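Ralau Cutting Desk, second edition

Ralau is a desktop editing program for people who assemble montages, trailers and festival reels from finished films. It keeps picture and sound on separate tracks and holds every clip against its source timecode, so a shot can be lengthened later without going back to the original file.

The second edition adds beat marking. Load a song, mark the bars by hand or let the program propose them, and cuts will snap to the nearest mark. Snapping can be switched off per track -- useful under dialogue.
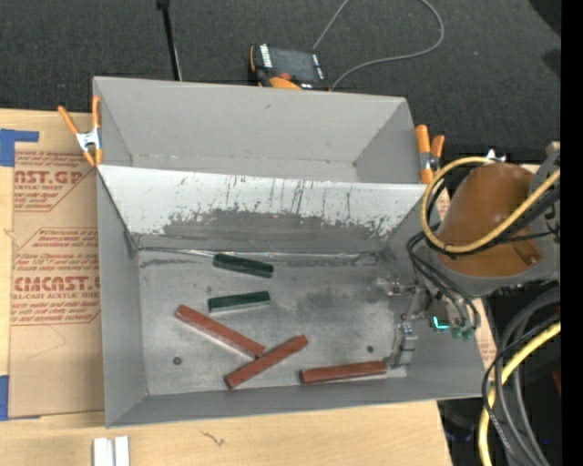

Mirko Rinaldi writes that the proposed bars drift on older recordings with a loose tempo, and that he now marks the first three minutes by hand before letting the program carry on. A tempo lock is planned for the next update.

Supplied as a download with a licence for two machines. Subtitles are imported as plain text only. Export to Stiritz project files needs the separate converter.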